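Small Parts Storage: Project Report
Jairo Inga and Tiziana Ferri
2 min read

Our brief asked where small parts should live. Ours had lived in a mug, so expectations were modest. We chose a clear box on a blue tray and set it on the gridded white board.

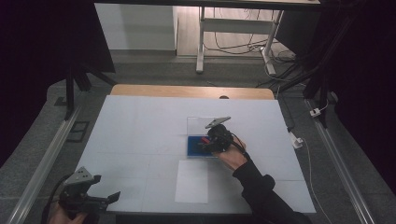

Fig. 1. Clear box on its blue tray, red part inside.

Tiziana wanted a lid. I wanted to find things. The lid lost, and the mug has gone back to coffee.

Contact | © 2020 Jairo Inga, Tiziana Ferri | Back to top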